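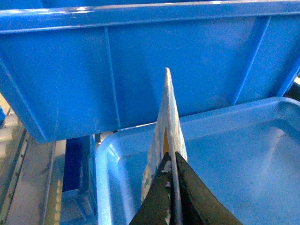

Goltari Packing Room, Bench Group
April 2023

Blue crates are back on the roller rack. I wiped the table before starting with the picture cards.
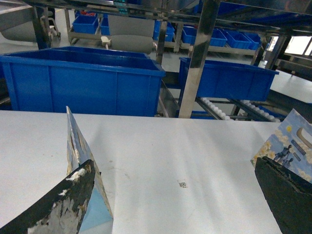

The thin ones fall over easily, so please keep them flat in the shallow tray. Limit per crate stays at 36. 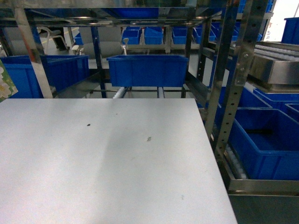 Rack
Rollers to be cleaned again in October. The order to Oltent is for 300 labels. I asked if we can put the narrow boxes upright in the crates.

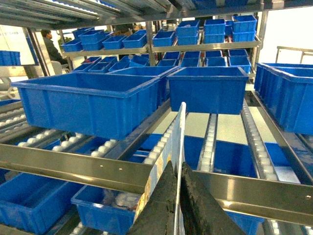 Farzana Cassim would prefer them lying down, 30 to a crate, with the printed side up.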